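4.2 What people keep when the workshop shuts

I should say first that I went to Miresby looking for paperwork. The hatters' guild there was set up in 1688, and I'd been promised ledgers, apprentice rolls, the lot! What I got was 2 thin account books and a great deal of talk over tea, and I've come round to thinking the talk was the better haul (my supervisor may disagree).
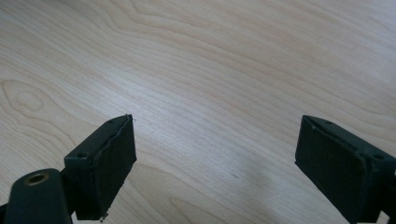
Most of the talk was about Baudry, the firm that took on nearly every school leaver in the lower town until it closed. Évan Huet started there at 15 as a sweeper and finished as a blocker, and he remembered the order of the benches better than the names of the people who sat at them. He could tell me who was next to the steam pipe and who had to put up with the draught, but ask him for a surname and he'd wave his hand and pour more tea.

Figure 3. A black soft cap with a covered button at the centre of the crown. 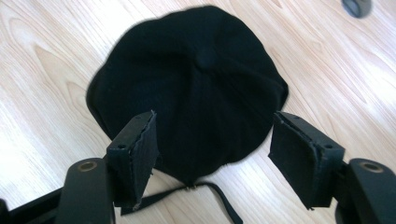
What struck me in all nine interviews was how little anyone said about wages. I asked every time, and every time we ended up on dinner breaks, or the bus, or the long row with Tosmont over who could buy the offcuts. Tosmont's side of that row is lost as far as I can tell, so please read this part as one-sided. The Baudry people thought they'd been robbed, and they still think so, and they told me so with real pleasure.

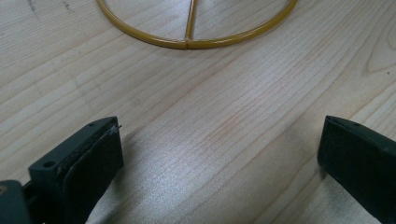

I did try to check the story against the account books, and it sort of holds. Offcuts drop out of the sales column in August of the last full year and never come back, though the clerk's writing is dreadful and I may well have misread a line or two. Trondero, who bought the building afterwards, kept none of the older files. I've put my transcriptions in the appendix with the doubtful words in brackets, and I'd love to hear from anyone who can read that man's sevens.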